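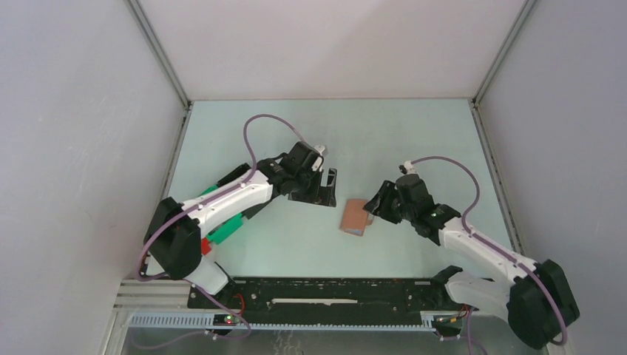 Two arms and a small cardboard box on the Tadard bench

About Natico

We teach pairs of robot arms to sort things. Small things, mixed things, whatever turns up in the returns bag. Twelve of us, one long building on Sitompul Street, a lot of purple cable.

Natico started as a packaging testing company and still does a bit of that when an old customer calls. The robot work took over bit by bit. First one arm, then a second one bolted in next to it, then the questions about who gets to pick up what. That last part is most of what we do now.

What we work on

The method is called Hetus. Short version: two arms share one table and one set of bins, and each arm has to decide whether the next thing is its job or the other arm's job. Most two-arm setups we looked at split the table down the middle. Left half, left arm. Right half, right arm. Works fine until something lands on the line, or the bins are all over on one side, and then you get both arms going in or both arms sitting there waiting.

Hetus doesn't have a line. Each arm makes a bid for an item before it moves, based on how it would grab the thing, how long the trip to the right bin is, and whether the other arm is going to be in the way. Lower cost wins. The loser backs off and starts planning its next pick. The bids get redone while the arms are moving, so an arm can give up an item it already won if things change.

The grabbing itself is learned from people. Someone drives the arms by hand, does the sort, we record it, the model learns from that. The bidding sits on top and is plain old math you can print out and read. We like it that way - when something goes wrong we can usually tell which half did it.

The bench

Tadard is our test bench. Walls on three sides, flat pale top, arms at the front, reaching in toward the back. Nothing on the walls, no clutter. People visiting expect it to be bigger.

We built it plain so the cameras have an easy time and so we can set up the same test again next month and get the same light. Bins go in, items go in, run starts. Every run gets saved, good or bad, and the bad ones get watched first thing the next morning with coffee.

Items are ordinary stuff. Little boxes, bags, film, things you'd find in a desk drawer. Flat things are the worst. A box that lies low on the table gives the fingers very little to hold and the model likes to come in from the top, where it mostly just pushes. We spent a big part of September on that and on nothing else.
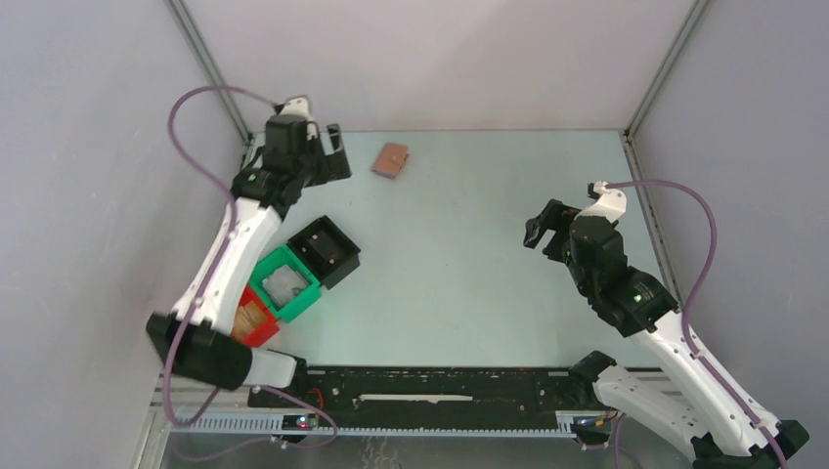

What fixed most of it was letting the bid include the approach angle. Before, an arm bid on distance alone, so the closer arm nearly always won, even when it had a terrible angle on the item and the far arm had a clean one. Now the far arm can win. Looks odd the first time you see it, the near gripper holding back and the other one coming all the way across. But fewer dropped items and a lot less nudging things around the table.

Where we are with it

In our last full test we ran the same 5 layouts with the old split-table rule and then with Hetus. Hetus finished sooner on all of them but one. The one it lost had every bin on the left and every item on the left too, so teh right arm had nothing useful to do and kept bidding anyway. We've since put a small charge on bidding from too far out. Seems to help, still testing.

Things that don't work yet:

Clear film. The cameras lose it, the bids jump around, the arms dither.

Handing over in mid air. Right now if an item has to cross the table, one arm puts it down and the other picks it up. Slow.

Bins that touch. If they're packed close together the release has to be pretty exact and we still get the odd item balanced on a rim.

We write this stuff down and share it. Test notes go out to partners every 3 weeks, including the runs that went badly. If you want the notes, ask, there's no form.

How we work

Small teams. Whoever records the demonstrations also sits in on the training, and whoever writes the code takes a turn driving the arms. You learn a lot about a gripper when you've tried to pick up a flat box with it yourself for an afternoon. Everybody is bad at it for the first week.

No night runs without a person in the building. Long runs during the day, repairs late afternoon, cables checked before anyone goes home. Cables are boring and they are also the reason for most of our lost days, so they get checked.

We don't sell arms and we don't sell bins. What customers get from us is the Hetus software, help with setting it up, and someone on the phone who has ran it on our own bench. The most recent setup took 5 days from first visit to first sorted tote, on a site that already had its arms in.

Visiting and jobs

Visits by appointment, weekdays are best. Side entrance on Sitompul Street, the front door sticks. Bring a few items you'd like to see sorted, nothing wet please - we'll put them on Tadard and you can watch.

Hiring now for one person on the controls side and one on demonstrations. No robot background needed for the second one, just patience and steady hands. Write to the office and tell us what you've built or fixed lately.

Page updated 20/12/2025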